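2023-06-20
Merle Lowther

Re: Plant walls and air quality, has anyone done this?

Po-yen Tang wrote:

> Hi all. We're moving into our new floor at the end of June and the owners
> want to do something about the air. People on the old floor complained of
> headaches and stuffiness all winter, and two of them have gone on and on
> about it, so it's on my desk now.
>
> A company called Florari came by with a proposal for a living wall. They
> lease you the frame and the plants, and somebody comes out to water and
> trim. The rep said that one wall would "renew" the air in a room our
> size and gave me a folder with test results in it. She also said most
> clients see fewer sick days. It's $143 a month per section and we would
> need three sections.
>
> It does look great, I'll say that. My boss loves it. Subira Kariuki told
> me her old building had one and everybody liked it. Before I sign
> anything, does this stuff work? And if you've dealt with Florari, were
> they OK? The lease is 33 months, which seemed like an odd number to me
> but she said that's standard for them.

Po-yen,

I'd hold off on signing. I don't have anything against plants. I've got a windowsill full of them at home and a rubber tree by my desk that has outlived two copiers. But I've now sat through this pitch from two different outfits, and both times the part about the air fell to pieces as soon as I asked a plain question.

Start with the folder. Ask her what kind of box the tests were done in. When I asked Halliday (that was the other outfit, they've since gone into carpet), the answer was a sealed chamber about the size of a kitchen cabinet. They put a potted plant inside, squirted in some solvent vapor, shut the door and came back later to see how much was left. Sure enough, there was less. I believe the numbers. I just don't work in a kitchen cabinet, and neither do your people.

Your floor is not sealed. It has doors that open, gaps around the windows and, I hope, a fan somewhere pushing outside air into it. All of that moves stale air out day and night, leaf or no leaf. Whatever the plants take up has to be compared with what's leaving anyway, and the folder won't do that comparison for you. Ask her to do it. Ask what rate of outside air they assumed for your room. The Halliday man told me it "varies by client," and then told me about the colors the frames come in.

Second thing. Stuffiness and headaches could be any of a dozen problems and I notice she had the cure before anyone looked for the cause. Did she measure anything? Did she come with a meter? If the trouble on the old floor was too many people in too little fresh air, a wall of ferns isn't going to fix it. The carbon dioxide a few office plants can use up in indoor light is tiny next to what one person breathes out. If the trouble was new carpet, or the cleaning product, or a dead fan belt, or somebody's desk being right under a light that flickers, ferns don't fix those either.

Third, "most clients see fewer sick days." Fewer than what? Fewer than the same months of the year before? Did they move offices in between, the way you're about to? I asked for the name of one client who had kept count and would talk to me on the phone. I'm still waiting. If Florari can give you one, call them, and please post what they say. I'd be glad to be wrong and I mean that.

I know Subira's building had one and people liked it. I've no doubt. People like a fish tank too. Liking it is a perfectly good reason to have it, and if your boss wants to pay for something nice to look at by the front desk, go ahead and get the best one you can. What bothers me is that it comes out of the air money. When the headaches come back in January you will be told you already had your air budget, there it is, it's green and it has a little pump in it.

About the pump. Ask where the water goes. The one Domenica Moser had at her last place dripped behind the frame for a good while before anyone pulled it off the wall, and what was behind it was black. So now there was a wall that was sold as good for the air with mold growing on the back. She got the company to take it away but the drywall was on her. I don't remember the brand and I'm not saying it was Florari. I am saying read the part of the lease about damage to the building, and if there isn't one, get one written in before you sign.

Also the bugs. Little black gnats, they come with the soil. If the wall is the kind with felt pockets you may get fewer of them. Aroha Baxter posted to this list about it a while back and I think her thread is still in the archive under "gnats AGAIN."

The money. You've got $143 times three sections, every month, for 33 months. Do that sum on paper and show your boss the total. Sales people quote by the month and by the section for a reason, and it's the same reason the furniture store does. Then ask what happens at month 34. Do you own the frame? Do they take it down, and who patches the holes? An odd-length lease makes me wonder if it rolls over by itself in a season when you're not paying attention. That may be unfair to them. Look for the word "renew," which by the way is also the word she used about the air.

Now for what I'd do in your place, which is dull.

Get a carbon dioxide meter. You don't need a fancy one, but get one that lets you set the baseline outdoors and keeps a log. Put it at sitting height, away from the windows and away from anyone's face. Leave it there through a normal working week once people have moved in. If the number climbs all morning, dips at lunch and climbs again, you're short of outside air and you can walk into the landlord's office with a chart in your hand. If it stays low and people still have headaches, the problem is something else and you've saved yourself a long argument about fans.

Find out who runs the ventilation and ask for the schedule. I can't tell you how often the answer is that the thing is set to hours that haven't been right in years. On our old floor the outside air damper was shut. A cold snap had come through, somebody closed it so the coils wouldn't freeze, and it stayed closed. We had people bringing in essential oils and one fellow had bought a salt lamp. The fix was a man on a ladder with a wrench.

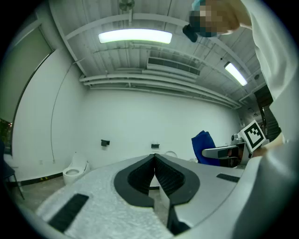
Ask when the filters were last changed and then ask to see one. Those are two different questions and you will get two different answers. Ask what grade they are, too. A better filter is cheap next to a plant lease, but check first that the fan can pull air through it, or you'll end up with cleaner air and less of it.

Ask about move-in timing as well. If the place is getting fresh paint and new carpet right before you arrive, see if they'll run the system around the clock on full outside air for a while beforehand. New stuff smells worst at the start. Most landlords will do this if you ask early and act like you expect it. They won't offer.

And write down the complaints properly. Who, where they sit, what time of day, what the weather was. I know you said two people have gone on about it, and I know how that wears on you, but those two may be your best instruments. At our place we had over 40 complaints in a season and I'd written most of them off as the same cranky handful. Once I marked them on a floor plan nearly all of them were in one corner, under a vent that had been taped over by someone who was cold. I felt pretty small about that.

A few people on here will tell you to get the portable air cleaners. Those can help with dust and smoke, and I don't have a quarrel with them if they have a real filter and you run them on a setting people can stand to listen to. Most get turned down to low the first day and stay there. They do nothing for carbon dioxide. Be careful with the ones that say "ion" or "plasma" or have a leaf on the box. Fletero sent me a flyer for one of those last month that promised to make my air "alive," and I'd like mine to be just air.

If after all this your boss still wants the wall, here's how I'd handle it. Get one section, not three. Put it where visitors come in. Have it charged to decoration. Get the air claims put in the contract as a number, with a way of checking it and a way out of the lease if the number isn't met. My guess is the claims will get a good deal softer once they have to be typed up, and you can show your boss both versions.

I don't know Florari myself, so I can't answer that part of your question. There was a Parnurari that used to work our side of town with a very similar pitch and a very similar folder and I've wondered if it's the same people. If anyone here knows, speak up.

Send me the test pages from the folder if she'll let you copy them. I'd like to look at the size of the chamber. And if you can't find a meter you like I can lend you ours after the first week of next month, it's just sitting in my drawer. You'd need to bring your own batteries.

Merle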